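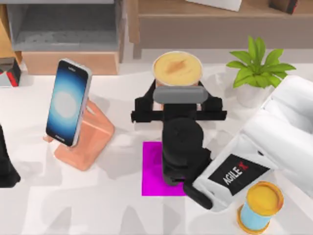
Moving a Cup Onto a Square: Week Three Task for the Draramstead Robotics Club

Posted October 8, 2024, by Senthil Menon

By now you have the simulator running and you've waved the arms about until the novelty wore off. Good. This week the arm picks up the paper cup and puts it down on the magenta square, which a toddler can do for the price of a biscuit. Set aside an afternoon.

You'll need the Rirnora scene pack from the club drive and a computer that doesn't sound like a hair dryer when you open a spreadsheet. Work in pairs if you can. One person drives and the other writes down what went wrong.

Step 1. Load the scene and leave it alone

Open cup_to_square and press Reset. Don't tidy up. The phone on its stand, the plant and the blue container are there to be avoided, and last term's winning team was disqualified for quietly moving the plant to another postcode.

Step 2. Get above the cup

Bring the gripper over the cup, fingers pointing down and fully open. Stop well short of the rim and look from the side camera before you go any lower. From the top view everything looks lined up, including things that are about to collide.

Turn the wrist so the fingers will come in from opposite sides. If only one finger touches, you haven't built a gripper, you've built a very expensive broom.

Step 3. Go down slowly

Lower in small steps. In our settings file the descent is set to 20 steps and I'd leave it there. Someone always changes it to two. The cup then leaves at speed and we all go and look for it under the simulated cabinet.

Step 4. Close, wait, lift

Close the fingers until both are touching, then stop. Paper cups are forgiving in real life and less so in physics engines — squeeze too hard and ours will squirt upwards like a bar of soap. Put in a pause of 200 milliseconds before you lift, so the contact can settle.

Lift only a little. You need the cup clear of the table and not much else. Height looks impressive, but it gives the cup further to fall, and the judges have seen a cup before.

Step 5. Travel to the square

Move sideways at one height, then correct. Keep the wrist level the whole way. Your own arm will probably block your view of the square at some point, so save the target position before you start and trust the number over your eyes.

Watch the second arm too. It isn't used in this task, but it still takes up room, and it won't get out of your way.

Step 6. Put it down

Lower until the base touches, open the fingers, and go straight up. Straight up! Most of the cups we lose are knocked over on the way out by a driver who is already celebrating.

Scoring

A run counts if the cup ends upright with its whole base on the square. Touching the phone costs you a point. Touching the plant costs you two, on principle.

Use random seed 747 for practice so we're all complaining about the same layout. Submit 17 runs in a row, failures included. If your log shows a perfect set I'll be delighted, and I'll also be asking for the replay files.

Next week: the same thing with the left arm.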